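About us

Grollora packs and checks small goods for shops and mail order firms. Roswitha Gasser started the company in Jastville with 3 benches and a hired van. We now have 16 staff.

Since September, robot arms have shared the picking and placing with us. No jobs were cut. Two packers retrained as cell operators on a higher pay grade, and the night shift has ended.

Kamol Saithong runs the training. Anyone on the floor can ask for a place.
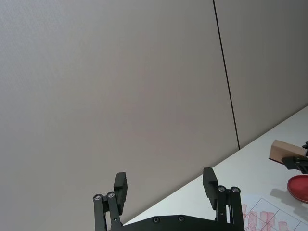 Lifting is down, but there is more screen work, so people swap stations every two hours. Staff can stop an arm at any time without asking a supervisor.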